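Tilari Sheet Wallcovering

Peel, stick, peel again, swear, stick

Tilari is a self-adhesive wallcovering sold in flat sheets instead of rolls. Rolls have a memory. Anyone who has tried to flatten the last yard of one against a kitchen wall while standing on a chair knows what we mean. Sheets lie down when they are told to, and they ship in a box that fits through a letter carrier's patience, if not always through the mail slot.

The range was drawn up by Nelly Paucar, who trained as a bookbinder and still thinks of a wall as a very large cover. She designs every pattern at full size, on an actual wall, and lives with it for a month. Several patterns have not survived the month. One did not survive breakfast.

What you get

Each box holds 81 square feet of sheets, a felt-edged squeegee, a paper template for outlets and a set of instructions that Kevin Ccori rewrote after reading our customer email. The old instructions said "align carefully." The new ones say how.

The sheets have a matte face that wipes down with a damp cloth. Spaghetti sauce comes off. Permanent marker does not, and we would like the parents who keep testing this to stop sending us the results.

The patterns

Nerkadholm: wide gray stripes on off-white. Our quietest pattern, and the one people buy after returning one of the others.

Cherkaoui: interlocking eight-pointed stars in blue and cream. Handsome in a hallway. Takes a full afternoon to line up, and you will find the one star you got wrong every day for the rest of your lease.

Dikmont: small green leaves, scattered. The only pattern in the range that forgives a crooked wall, so naturally it is the one we sell to people with straight ones.

Number 533: plain white. Nelly refused to give it a name. It outsells everything else.

Before you buy: zigzags

We are asked every September, when the apartments fill up again, whether we will make a chevron. We are thinking about it. A zigzag is a strong flavor. On one wall it gives a room some direction. On three it gives the room several, and they all meet at the corners, which is where chevrons go to be judged. If you are papering a nook or an alcove, start in the back corner and work outward, so that any mismatch ends up near the front edge, where you can put a plant.

Keep the furniture plain. A white tabletop is a safe choice against black and white, and small doses of orange or yellow go a long way.
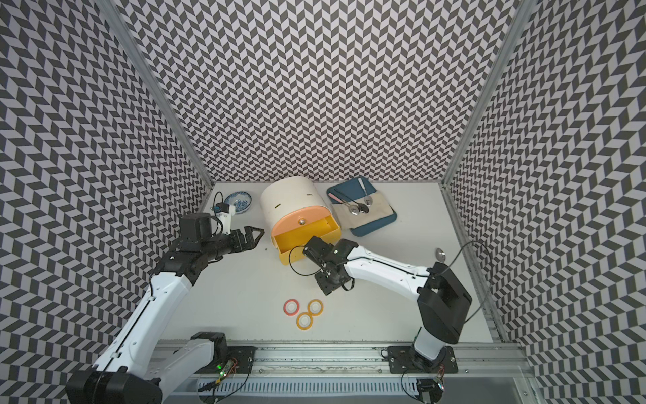
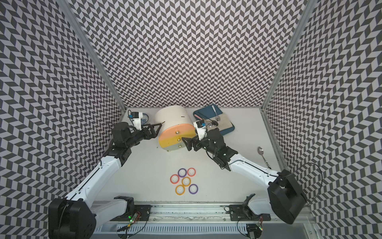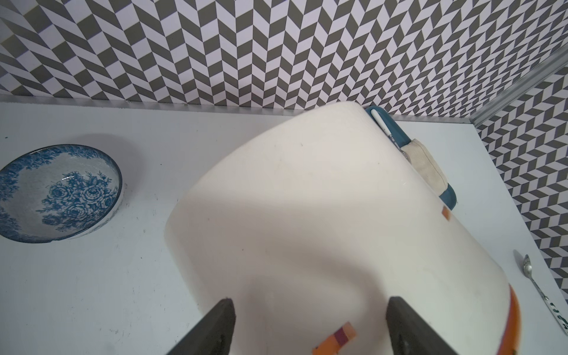
Putting it up

Wash the wall and let it dry overnight. Fresh paint needs 2 weeks before it will hold anything, including your opinion of the color.

Draw a plumb line with a level. Do not use the door frame as a guide. The door frame has been lying to you since you moved in.

Peel back the top few inches of the liner, press the sheet to the line and work down with the squeegee. Butt the edges together without overlapping them. If a bubble appears, lift the sheet from the nearest edge and go again. Pins leave a hole, and you will look at the hole.

Trim at the baseboard with a new blade. Old blades tear, usually on the last sheet in the box.

Taking it down

Warm a corner with a hair dryer and pull slowly, back against itself. On sound paint the sheets come away clean. On flaking paint they bring the paint along, and on unprimed drywall they bring the drywall. Test a scrap behind the sofa first.

Ordering

Samples are letter-size and free, up to 2 per household. Full boxes ship flat. Unopened boxes can be returned for a refund; opened ones cannot, even if your brother-in-law opened it.

Measure twice and write the number down. Kevin answers the phone in the mornings and will do the arithmetic with you if you have the width and height of each wall. He will ask about windows.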